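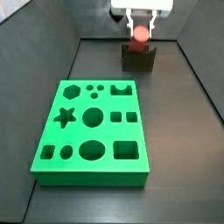
SLIDE 1 — Open

Start with clock running, 20 min slot is tight. Hello, thanks to Zoi for the invite. Title: Cradles, trays and other places to put a round thing.
Ask room: who has had a pencil roll off a desk today? Wait for hands. Move on.
Three objects for the whole talk. Green tray with shaped pockets, red cylinder, black holder. Keep coming back to them.

SLIDE 2 — Why round is awkward

Box sits on any face. Cylinder has two good faces and one bad one, and people always pick the bad one.
Standing up: small footprint, tips easy. Lying down: stable one way, rolls the other.
So you need a seat. Seat = any shape that takes away the rolling. Say this slowly, it's the definition for the rest.
Meltitley study, skip the method, just say the number — 171 put-backs logged, most fumbles were on round parts. If asked, details in the handout.

SLIDE 3 — Upright 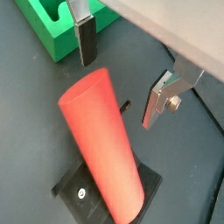 Red piece standing end-up on the black base plate. Note the screw head.

Talk about the plate first. Everyone looks at the curve on a holder and forgets the plate. Plate slides, whole thing is useless. Screw it down.
Wide flat end is what you see from over top. From that angle you lose the sides, so people guess at where the piece sits. Leave room for bad guesses.
Sharp corners on a base catch sleeves. Round them a little if its going in a classroom. (Cavalcanti bases all had this problem, don't name them on stage unless somebody asks.)

SLIDE 4 — The curve

Shallow scoop cut in the top edge of an upright. Cheap to make. Cuts on any bandsaw.
Too shallow, rolls out. Too deep, fingers can't get under.
My rule: piece should drop in from a bit off center and find the bottom by itself. Do the hand gesture.
Dark holder, bright part. Color does half the work here, you see at once whether the thing's home or not. Same for the tray, green against gray.
Pause for water.

SLIDE 5 — Coming in at an angle

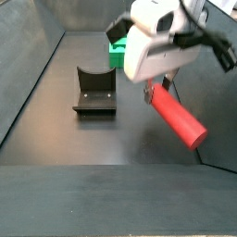

Araceli Collado thinks I have this backwards: she would cut the curve deeper and let people come in as crooked as they like, and worry about the fingers later. Fair point. She makes trays for three year olds, I make them for tool rooms. Read her note out, one line — "a deep seat forgives, a shallow one teaches." Then ask which one the room wants. Don't settle it, no time.

My answer if pushed: tilt matters at the far end. Hold a rod by one end, the other end wanders. Longer the rod, worse it gets. So put the seat where the wandering end lands first, then lower the rest.

SLIDE 6 — Lying down

Two ways to seat the same part. Upright wants a snug pocket. Lying flat wants the scoop, and the part can be longer than the holder, overhang is ok as long as the middle of the weight is over the plate.

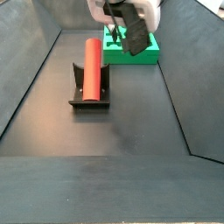

Overhang also gives you somewhere to grab. Build it in on purpose. Flush ends look neat in the catalog and drive people nuts at the bench.
Check the overhang against the nearest wall too. Part goes in fine on the open bench, then you put it in a bin and there's no room for knuckles.

SLIDE 7 — Money, quick

Jedano run: 800 trays, 300 holders. Trays cheaper per piece, holders get kept longer. Thats all, don't get sucked into pricing.
Pockets in a tray are fixed forever. A holder you can unscrew and move.

SLIDE 8 — Try it

Pass out the Clelel sample kits, one per table, 2 minutes. Put the cylinder in eyes shut. Then swap hands.
Walk the room. Listen for parts hitting the floor.
Collect kits BEFORE questions, lost four last time.
Questions, then hand back to Zoi Mavromatis for the break.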